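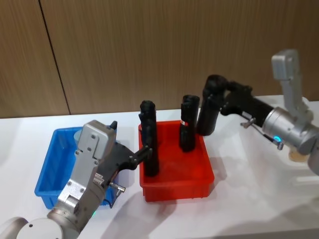 Two-arm sorting cell on the test bench, left gripper at the taller of two black cylinders in the red bin.

Jidgate two-arm kit: progress report for the review period ending 23/06/2018
Prepared by Babita Tripathi for Burgi Steiner, Henov

Status
The evaluation is on schedule. The kit was delivered complete apart from one cable set, which Tyagi sent separately. Assembly and wiring took 8 working days against the 6 we had planned. The extra time went on the right arm, which would not hold its zero position until Tyagi replaced an encoder board under warranty.

Work done
Mohit Bansal has been running bin-to-bin transfers with small cylindrical parts. We planned 400 transfers for this stage and have logged 230. Of these, 117 used both arms at once. Single-arm transfers are steady. Two-arm work is slower – the supplied planner pauses one arm whenever the other is over the same bin, even when there is plenty of room.

Deepak Kanaujia has written a change to the bin zones that should shorten the pauses. It has not been tested yet.

Problems
The manual skips gripper calibration for the left arm. Tyagi support answered by email within two days and has promised a corrected page. Finger pads are a stocked spare. Wrist cables are not, and the quoted wait is five weeks.

Spending
Within budget. We ask to move the unspent training money to spare cables.

Next
Finish the remaining transfers in July, then repeat the set with the new zones. Doina Vlachou will send the cost comparison with the Jorgate kit separately.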